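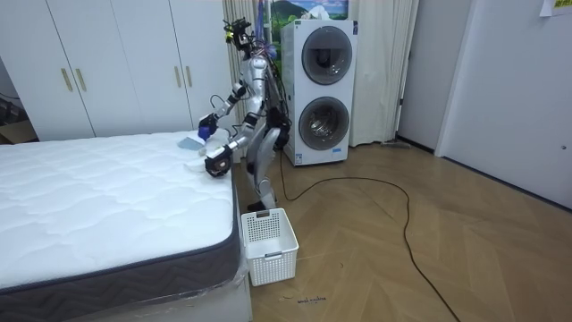 Leaving took Noreen Minhas four goes, and she would like it noted that the paperwork was harder than the packing. She had to tell her story to nine separate offices, she says, and seven of them asked her to put it in writing, preferably by mail to the address she'd just fled.

Livska, the family violence support service, opens its Duvomero program in May. A person leaving an abusive partner will tell one worker what happened, once. That worker then deals with the bank, the school, the landlord and the phone company, including the hold music.

Livska took 3,601 calls last year. In 2,068 of them, the caller had already tried to leave at least once and gone back. Staff did not find this puzzling. Rent is due whether or not you are frightened, and kids still want their own pillow.

“People ask me why she doesn't just leave,” said program manager Agnes Nordin. “I ask them how long it took to change their internet provider.”

Duvomero also offers a grant of up to $2,000 for bond, a locksmith or a tank of petrol. The form is one page. An earlier draft ran to 14 and has been recycled.

Support doesn't stop if someone returns home. The file stays open, the same worker picks up the phone, and there is no lecture – Livska's counsellors report that their clients have generally heard it, often from their relatives.

Radu Filip, who runs the evening line, will take questions from media at the Livska office on Thursday. Please don't publish the street address. Anyone in immediate danger should call emergency services.

Media contact: Štěpánka Trnka, Livska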